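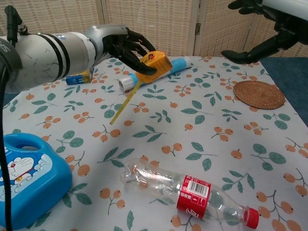
Ana wrote in to ask whether the Mavromatis kit is worth it if all you want to do is run your own grasping comparisons, and whether the two-arm version earns its keep when most of the tests only need one hand. Her words were "I don't want to pay for an arm that hovers."

Posted 26th October by Fabian Thaler

Fair point, Ana! I felt the same way before I started using mine, so let me tell you what you get and what I've been doing with it (the comparison has been going since July, so I have opinions).

The Mavromatis is a bench setup: 2 arms, 2 multi-fingered hands, a controller and the Preltel software license. You bring the table and the stuff on it. I like ordinary household stuff, things like a tape measure, a bottle, a woven coaster, because tidy test blocks told me almost nothing about how a grasp would do at home. I leave a patterned tablecloth on as well. Plain backgrounds flatter the vision side, and I'd been fooling myself with a gray mat for weeks.

My question was pretty simple. Does it help to plan the grasp around what the object does next, or should the hand just grab wherever the hold is firmest? I ran 510 trials, split evenly between the two methods, with the same objects and the same 4 starting layouts for each. Firmest-hold finished the whole task 176 times. The plan-ahead method finished 217. Most of that gap came from things with a moving part, and the tape measure was the big one, because a great hold on the case is no use if a finger is parked over the blade slot.

On plain lifting I couldn't tell the methods apart, so if that's your whole project, save yourself the setup time.

Now, the second arm. It does spend a lot of time waiting, I'll give you that! But the planner checks both hands for reach before it picks one, and turning that off made my layouts awkward in a hurry. The Esach single-arm bundle uses the same hand and the same software, so you can start there and add the other arm later.

Gripes: the cable needs more slack than the manual says, and the calibration routine forgets its settings if you close the window too fast. I've emailed them about that one. Trial logs export as plain text, and I'm happy to send mine over if you want to compare.

217 shares
4 comments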